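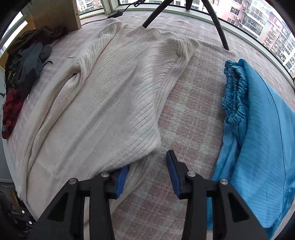
Número 3, página 2

Drastitz: prendas de punto y ropa doblada sobre manta
Ficha del conjunto

Autoría: Mamon
Última revisión: 31 de octubre de 2018

Resumen

Drastitz reúne 600 fotografías de ropa de casa extendida, a medio doblar o doblada sobre mantas y colchas. De ellas, 155 muestran jerséis de punto. El conjunto acompaña a la guía de doblado de Grurnimby y comparte con ella los nombres de las prendas y de los pasos.

Contenido

Las prendas se clasifican en tres grupos:

punto: jerséis, chaquetas y chalecos
liso: camisetas, camisas y pantalones
pequeño: calcetines, gorros y bufandas

Cada fotografía lleva una prenda principal. Las demás se anotan como secundarias aunque se vean enteras. En la foto de cabecera la principal es el jersey acanalado de color crema, extendido en diagonal sobre la manta de cuadros rosas y gris blanquecino; la prenda azul doblada de la derecha figura como secundaria.

Campos de la tabla

prenda: nombre según la lista de Grurnimby
color: un solo color, el dominante
tejido: acanalado, liso, trenzado u otro
estado: extendida, a medio doblar, doblada
mangas: fuera, plegadas, no se ven
fondo: manta, colcha, sábana

El campo tejido se refiere al aspecto de la superficie. La composición de la tela no se recoge.

Criterios de anotación

Un jersey con las mangas plegadas y el cuerpo sin doblar se anota como extendido. Las arrugas anchas del cuerpo no cambian el estado. Si una parte de la prenda se abomba o forma un pliegue suelto, se marca la casilla de repaso.

En el punto acanalado conviene mirar la dirección de los surcos, que permite distinguir la manga del cuerpo cuando tienen el mismo color. En caso de duda se deja el campo mangas vacío.

Las mantas de cuadros se anotan como manta, sin detallar el dibujo. El color del fondo no tiene campo propio.

Cambios

En septiembre se unieron las listas de Didenko y Grurnimby, que usaban nombres distintos para lo mismo. «Suéter» y «pulóver» pasan a «jersey». «Rebeca» pasa a «chaqueta».

Se ha retirado el campo talla, que estaba vacío en casi todas las filas.

Pendiente

Revisar las bufandas dobladas en 2, que en la lista de Didenko aparecían como extendidas.
Unificar «crema», «crudo» y «hueso». Por ahora se admite solo «crema».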